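Checking Pipette Calibration by Weighing Water

The gravimetric method checks a pipette by dispensing water onto a balance and converting the mass to volume. The procedure given on this page applies to single-channel air-displacement pipettes with a nominal volume of 20 µL or more. Smaller volumes need a different vessel and a more sensitive balance, and are not covered.

The steps follow the bench procedure written by Urs Frei for the Stastau teaching laboratory, with later changes to the evaporation correction by Ferdinand Koller. Where your own quality manual gives a different limit or a different number of replicates, use the manual.

Equipment

Analytical balance reading to 0.01 mg, with draft shield
Weighing vessel with lid, capacity at least ten times the test volume
Distilled or deionized water, degassed
Thermometer reading to 0.1 °C, with a probe that fits the water reservoir
Barometer and hygrometer
Tips of the type used in routine work
Timer
Log sheet or spreadsheet

Use the same tips for the check that are used for the actual work. A pipette and its tip are tested together, and a result obtained with one tip type cannot be carried over to another. If the laboratory uses two tip types on the same pipette, run the check twice and record both.

Room conditions

The room should be between 15 and 30 °C and must not drift by more than 0.5 °C during the measurement. Relative humidity should be above 50 percent. In dry rooms evaporation becomes the largest source of error at low volumes, and a humidifier placed well away from the balance is worth the trouble. Do not place the balance under an air vent or next to a window.

Put the water, the tips and the pipette in the room at least 2 hours before starting. Water taken from a tap or a cold store and used at once gives low and scattered results. The reservoir should be covered while it stands.

Switch the balance on and leave it to warm up for the period stated by its maker. Run the internal adjustment after the warm-up.

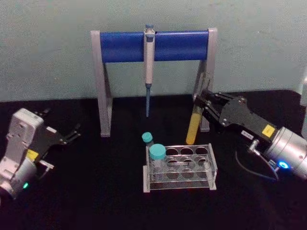 Level the balance with the bubble indicator after it has been put in its final position, and repeat the adjustment if it is moved again. Close the draft shield and watch the display for one minute. If the last digit wanders steadily in one direction, the vessel or the chamber has not reached room temperature. If it jumps up and down, look for vibration. Centrifuges and shakers on the same bench are the usual causes.

Static charge shows up as a reading that changes when the door of the shield is opened or when a hand comes close. Ground the vessel or use an ionizer. Plastic vessels are more prone to this than glass ones.

Inspecting the pipette

Look at the tip cone for scratches and dried residue. Wipe it with a lint-free cloth moistened with 70 percent ethanol and let it dry. Press the plunger to the first stop and release it several times. The travel should be smooth and should not stick at any point.

Fit a tip, aspirate the nominal volume, and hold the pipette vertically for 20 seconds with the tip in air. If a drop forms at the end of the tip, there is a leak at the cone or the seal, and the pipette must be serviced before it is tested. A calibration figure taken on a leaking pipette has no use.

Record the serial number, the nominal volume and the date of the last service. At Stastau each pipette also has a Kondov number, named after the register in which it is entered, and this number goes in the first column of the log.

Between the inspection and the first weighing, keep the pipette upright and avoid warming the body in the hand. Heat from the palm expands the air cushion and lowers the delivered volume. The effect is small for one stroke and builds up over a series of ten. 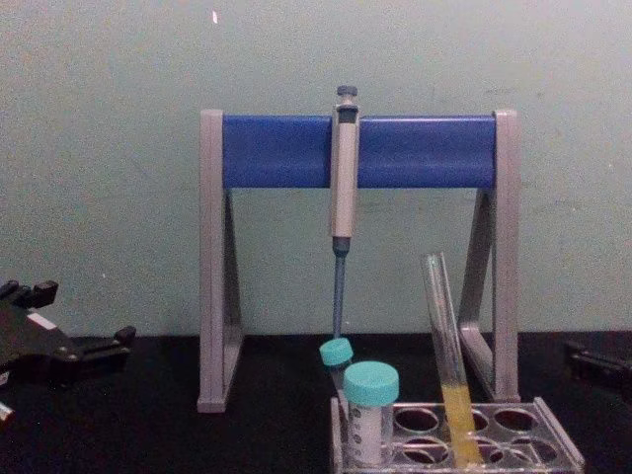
Single-channel pipette hanging upright from the crossbar of its stand.

Preparing the vessel

Add water to the weighing vessel until the bottom is covered to a depth of at least 3 mm. This raises the humidity inside the vessel and gives the tip a liquid surface to touch off against. Place the vessel on the pan, close the shield and wait for a stable reading.

Fit a fresh tip. Pre-wet it by aspirating and discharging the test volume five times to waste. Skip this only if the routine method forbids pre-wetting, in which case note it in the log.

Weighing procedure

1. Read and record the water temperature, air temperature, air pressure and relative humidity.

2. Tare the balance with the vessel on the pan.

3. Press the plunger to the first stop in air. Hold the pipette vertically and lower the tip into the reservoir to a depth of 2 to 3 mm.

4. Release the plunger slowly and evenly. Wait one second with the tip still in the water.

5. Withdraw the tip straight up. Touch it to the wall of the reservoir to remove any liquid on the outside. Do not wipe it.

6. Open the vessel, place the tip against the inner wall just above the water at an angle of 30 to 45 degrees, and press the plunger to the first stop. Press on to the second stop, then slide the tip up the wall for 8 to 10 mm while withdrawing.

7. Close the vessel and the shield. Record the mass when the display is stable.

8. Tare and repeat until ten values have been recorded.

Keep the cycle time constant. A cycle of less than one minute is suitable for most volumes. If a cycle is interrupted, discard that value, note the reason and weigh another.

For adjustable pipettes, test at 100 percent, 50 percent and 10 percent of the nominal volume. When changing the setting, turn past the lower value by a third of a turn and come back up, or follow the maker's instructions if they differ.

Evaporation correction

After the tenth value, leave the vessel on the pan and go through one complete cycle of movements without adding any water. Open and close the lid and the shield as before. The loss in mass over this blank cycle is the evaporation per cycle. Do this four times, take the mean, and add it to each recorded mass.

The older version of the Stastau sheet used a single blank cycle. Koller changed this to four after finding that one blank was too dependent on how long the shield had been left open.
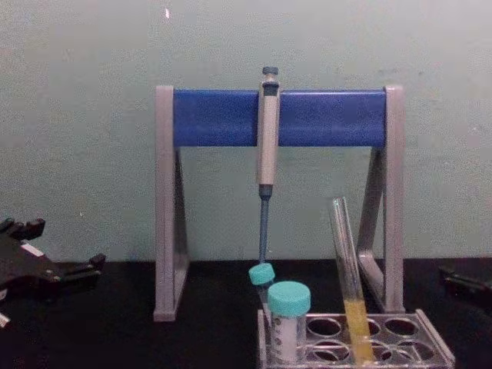
Calculation

Multiply each corrected mass in milligrams by the Z factor for the water temperature and air pressure. At 20 °C and 1013 hPa, Z is 1.0029 µL/mg. Take the mean of the ten volumes and subtract the test volume to obtain the systematic error. The standard deviation of the ten volumes is the random error. Express both as a percentage. Enter the figures before the pipette is put away, and then hang it by its hook over the crossbar of the stand, as in the photo, so that the shaft points down. A pipette laid flat with liquid in the tip can draw that liquid into the cone. Remove the tip in every case.

Worked values

A pipette set to 200 µL gives a mean corrected mass of 198.90 mg at 20 °C and normal pressure. The mean volume is 198.90 × 1.0029 = 199.48 µL. The systematic error is −0.52 µL, or −0.26 percent. With a standard deviation of 0.31 µL, the random error is 0.16 percent.

Compare both figures with the limits in your quality manual. If either limit is exceeded, change the tip, repeat the pre-wetting and run a second series. If the second series also fails, label the pipette and take it out of use. Do not average a failed series with a passed one.

Record keeping

File the raw masses together with the calculated results. A sheet that shows only the mean cannot be checked later. Stastau uses form 182 for fixed-volume pipettes and form 592 for adjustable ones. Both have a field for the tip lot number, which must be filled in.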